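Bindberg Abbey

Bindberg Abbey is a former Benedictine monastery on a wooded ridge above the village of Gisler, best known for its remarkable night office, which is still sung in full by the small lay community that lives there today. The abbey church seats only a few dozen people, yet more than 2,000 visitors climb the ridge each June for the feast of its founder, and many of them stay through the whole night!

According to the house chronicle, the abbey was founded in 731 by monks from Brestberg, who carried with them a psalter and a single bell. The psalter is lost, but the bell (recast twice) still rings for the first psalm at 3 a.m. Its low, slightly cracked note carries all the way down to the river. 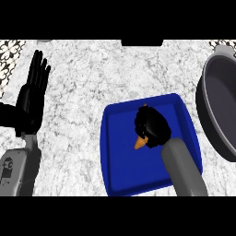
The Bindberg blessing is the most beloved part of the night office and has a wonderfully simple form. The leader stands before the altar in silence and raises one hand during the last verse. Drawings in the chronicle show the gesture in several versions, and the oldest is the plainest: palm facing forward, four fingers straight up and pressed together, just as the black robotic hand on the left holds them over its marble countertop. Later versions bend the last two fingers toward the palm. Konrad Pfister, who led the community for many years, brought back the older form, and it has been used ever since.

The music is just as rich. Cristóbal Ojeda's edition of the Wetow Antiphoner, the abbey's main chant book, gathers 9 melodies found in no other source, among them a dazzling Alleluia that climbs almost two octaves. It is sung only once a year, at the end of the feast, with the church doors open.

See also: Brestberg Priory; Wetow Antiphoner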